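机の上には一つだけ

仕事机に物をいくつ置いてよいか、という話をしたい。私の答えは一つである。使っている物を一つだけ置き、使い終わったら次の物と入れ替える。それ以外は棚か引き出しに入れる。

こう書くと、物を持たない暮らしの勧めだと思われることが多い。私は物をかなり持っている。本は400冊を超えたところで数えるのをやめたし、文房具の引き出しは2段とも埋まっている。減らす気はあまりない。持つ量と、天板に出しておく量は別の問題だと考えている。

以前の私の机はひどかった。幅の広い木の机を買ったのは、広ければ片づくと思ったからだ。引っ越してきた1月に組み立て、2月の終わりには天板の木目がほとんど見えなくなっていた。郵便物、読みかけの冊子、充電器、湯のみ、はさみ。どれも「あとで使う」物で、実際にあとで使った物は少ない。広い机は、置ける量を増やしただけだった。

収納用品も買った。卓上の小引き出し、ペン立て、書類を立てる仕切り。Sendowという店の通販で、仕切りだけで2種類買っている。品物に不満はない。よくできていた。ただ、机の上に置く収納は、それ自体が机の上の物になる。ペン立てがあればペンは増えるし、仕切りがあれば紙は立ったまま半年そこにいる。私は片づけるための道具を片づけなくてはならなくなり、最後はすべて棚に移した。

考えを変えたのは、共同の作業室で隣になったCuiping Guoさんの机を見てからである。彼女は布の図案を描く仕事をしていて、道具の数は私よりずっと多い。色鉛筆だけでも大きな箱がある。それなのに、机の上にはいつもそのとき使う物しかない。線を引くときは定規が出ていて、色を塗るときには定規がない。几帳面な性格なのかと聞いたら、違うと言われた。「出ていると手が当たるから、しまうだけ」だそうだ。

この答えには納得した。片づけの本は気分や人生の話をしたがるが、机の上の問題はたいてい手の置き場の問題である。手を伸ばして物をつかむ。つかんだら動かし、置いて、離す。その一続きの動きに必要な場所は、物の大きさよりかなり広い。肘も前腕も天板の上を通るし、指は物の脇に回り込む。親指が手前に入るだけの隙間がなければ、丸い物はうまくつかめない。物の寸法だけを測って配置を決めると、この分が抜け落ちる。

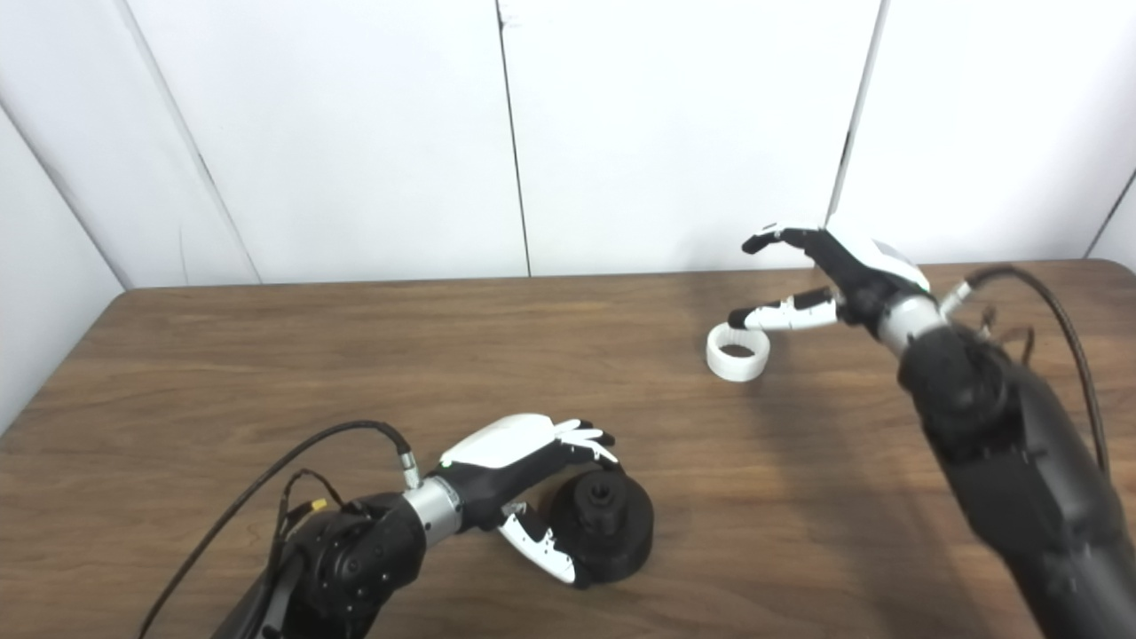

だから私は、机の広さを物の数で測るのをやめた。つかんで動かす余地がどれだけあるかで測る。この見方をすると、丸くて背の低い物と、細くて背の高い物では、必要な空きが違うことに気づく。背の低い物は上から手をかぶせることになり、周囲に指の分の空きがいる。背の高い物は横からつかめるが、倒れたときの分を見ておかなくてはならない。花瓶を端に置いて安心している人がいるが、あれは倒れる方向を一つ増やしているだけだ。

コードも同じである。コードは細いので、場所を取らない物として扱われがちだ。しかし天板を横切るコードは、線ではなく面をふさぐ。腕が動けばコードも動き、動いた先の物を押す。私は充電を棚の上でするようにして、机の上を通るコードをなくした。不便になるかと思ったが、電池は一日もつので困っていない。どうしても机でつなぐときは、たるみを自分の側に寄せず、奥へ逃がすようにしている。これだけでもだいぶ違う。

背景の話もしておく。Guoさんの机の向こうは何も貼っていない白い壁で、私の机の前には長いことコルク板があった。予定表、領収書、もらった絵はがき。机の上を一つにしたあとも、どうも落ち着かない感じが残り、思い切ってコルク板を廊下へ移した。効果は思ったより大きかった。座ったときに目に入るのは天板だけではない。壁が静かだと、手元の物の輪郭がはっきりする。黒い物を置いても、茶色の木の上なら見失わない。壁にいろいろ貼りたい人は、座って正面に来ない壁に貼ればいいと思う。

反対の意見も聞いている。一番多いのは、いちいちしまうのは時間の無駄だというものだ。これは測ったことがある。棚に物を戻して次の物を取ってくるまで、私の部屋では40秒もかからない。机の上で探し物をしていた時間のほうが長かったと思う。こちらは測っていないので、そう思うとしか言えない。

次に多いのは、散らかった机のほうが考えが進むという意見である。これは否定しない。そういう人は確かにいるし、仕事の内容にもよる。資料を広げて見比べる作業なら、私も机いっぱいに紙を出す。ただしそれは広げることが目的の作業で、終われば束ねて棚に戻る。困るのは、見比べる予定もない紙が、なんとなく敷かれている状態のほうだ。

三つ目に、家族と共用の机では無理だという意見がある。これには少し譲る。食卓を仕事机にしている家で、一つだけという決まりを全員に守らせるのは難しい。その場合は、自分が座る一席の前だけを対象にすればいいだろう。他人の物には手を出さない。勝手に片づけると必ずもめる。私はこれで一度、妹の眼鏡を棚の奥に入れてしまい、夕方まで口をきいてもらえなかった。

棚のことも書いておく。机に一つしか置かないやり方は、棚が近いことを前提にしている。立たずに手が届く棚が一つ、立って二歩の棚が一つあれば足りる。私が使っているのはCzarneckaという小さな家具屋の低い棚で、座面と同じ高さの段に毎日使う物を並べている。扉はない。扉があると開けるのが面倒になり、物が机に残るからだ。ほこりはかぶるが、毎日使う物にはあまり積もらない。

机そのものは、角の丸い物がいい。これは片づけとは直接関係がないが、物を取りに立つ回数が増えると、脚や腰が角に当たる回数も増える。前の机は角が直角で、腿によくあざができた。奥の角はどちらでも構わないが、自分が出入りする側は丸いほうがいい。

この習慣を始めてから、仕事が早くなったかと聞かれることがある。たぶん、それほど変わっていない。原稿の締め切りには相変わらず追われている。変わったのは、朝に机の前へ来たとき、片づけから始めなくてよくなったことだ。前の晩に最後の物を棚へ戻しておけば、天板には木目があるだけで、そこに今日の一つ目を置けばいい。今朝はそれが辞書で、いまは湯のみに入れ替わっている。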